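Colour mixing with the arm: setting up the pouring task

Sanham Robotics Club, worksheet 7

This task comes after the pick and place exercise. Your team programs the arm to take a tube from the rack, pour it into a clear vessel and put the empty tube in a cup. You need the Steiner arm, a wooden tube rack, glass test tubes, food colouring and a roll of kitchen paper.

1. Mix the colours in jugs at the sink. Fill each tube to just below the top bar of the rack.
2. Put the rack parallel to the back wall, then mark its corners on the table in pencil.
3. Load the saved position file (Etex 11) and run it once with no tubes in the rack.
4. Teach the grip point on the glass above the top bar. Save it before you move on.
5. Teach the pour in small steps. Keep the wrist slow for the last part of the tilt.

The rack and the arm at work:

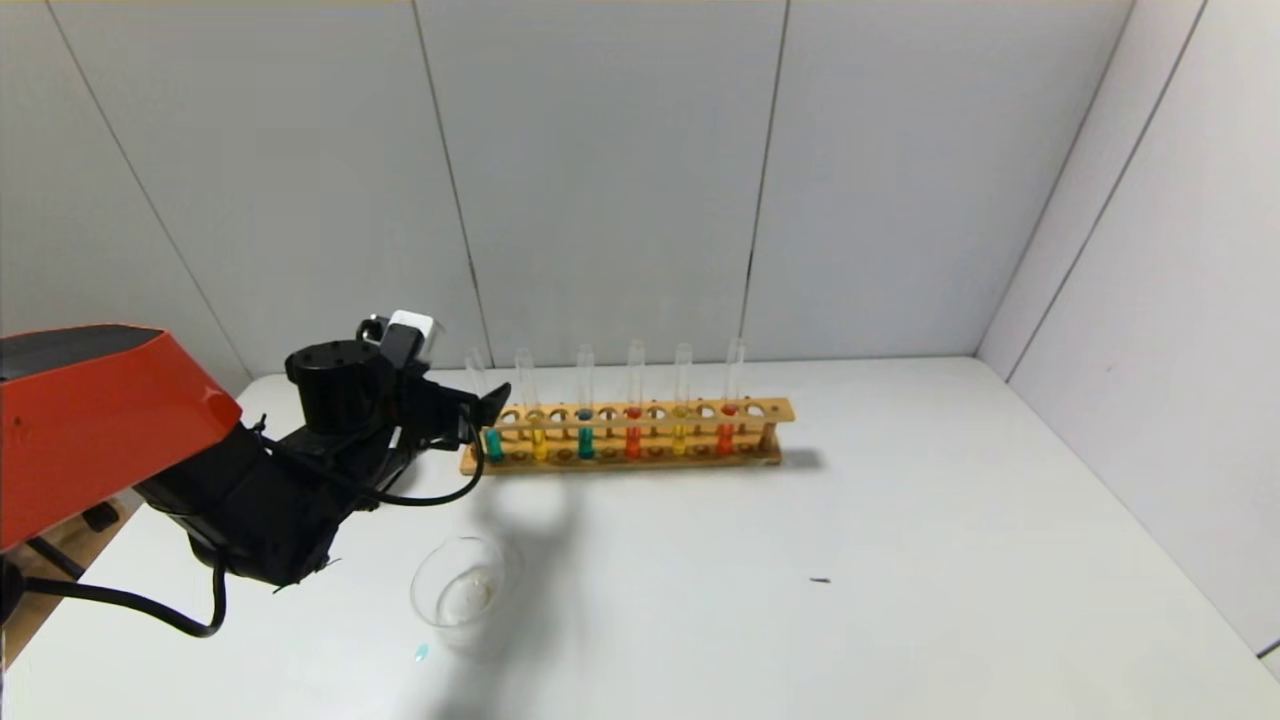
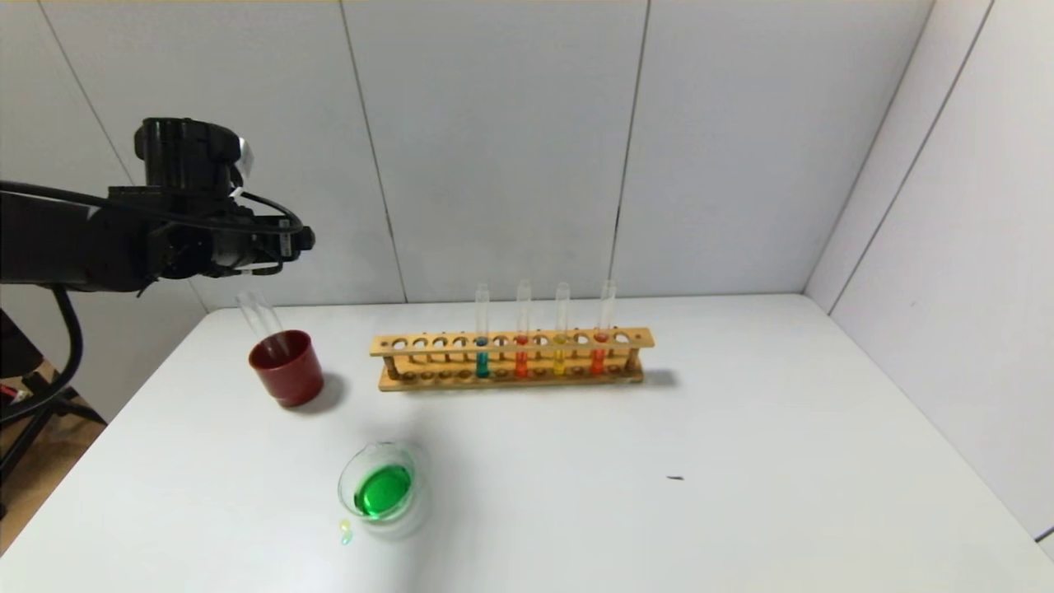
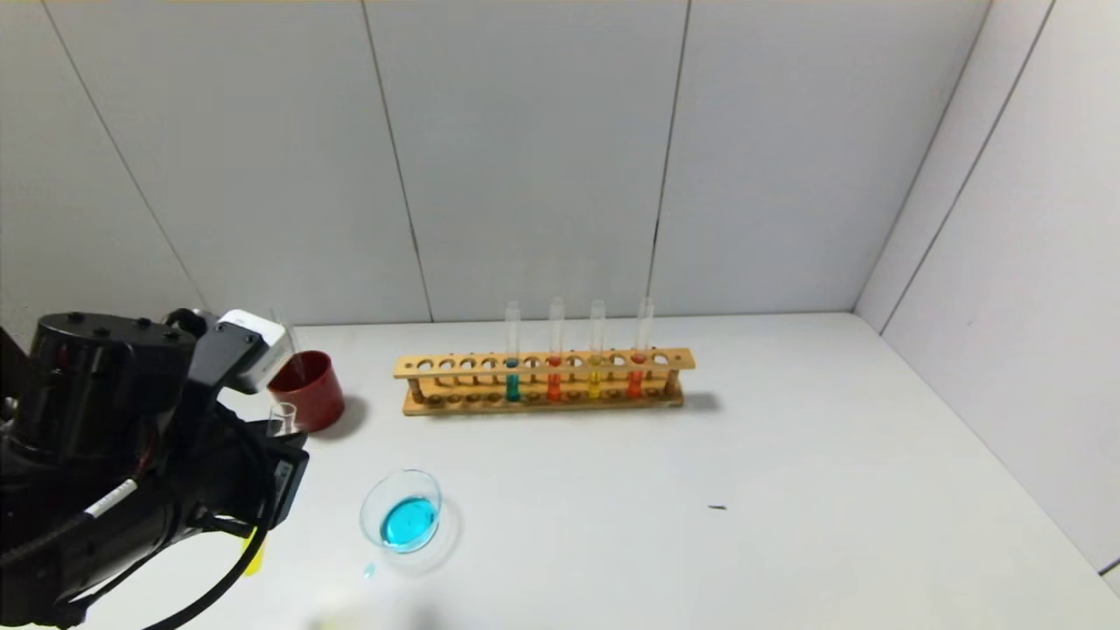 6. Set the speed to 74 for the approach and lower it for the pour. If the tube swings when it leaves the rack, lower the approach speed as well.
7. Wipe up any drops between runs. Food colouring stains if it is left overnight.
8. If a tube catches on its hole, stop the arm and free the tube by hand. Then teach the lift again, going straight up until the bottom of the tube is clear of the rack.

Write down the run number and the result each time, including the failed ones. Teams entering the Hurner Cup must hand in this log with their code. Rinse the glassware at the end and stand it upside down on the drying mat. The locker code is 1297.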